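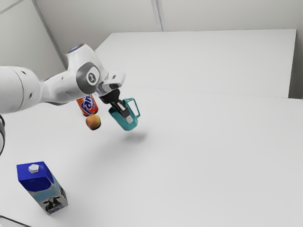
Progress report to the Pravville Arts Fund: "The Salt Consort," a fantasy romance novel

Draft status

The manuscript stands at 226 pages of a planned 300. The queen has now been betrothed, kidnapped and crowned, in that order, and she objected to each. Chapter 25 took most of October, as the storm god refused to be charming on schedule.
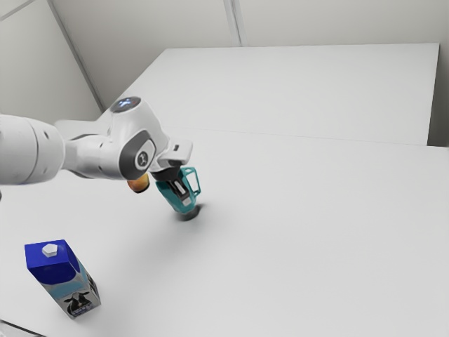

T. Vasilakis

Changes to the plan

The second dragon has been cut. He was expensive in pages and did nothing but brood, and the prince of Truner already has that covered. The wedding moves up to chapter 8, where early readers had been asking for it with some force.

Still to do

The siege, the reconciliation and a map. Clurell Press would like the map first. I would like the siege to write itself. The grant covers me until the final chapter, provided the goddess stops adding prophecies.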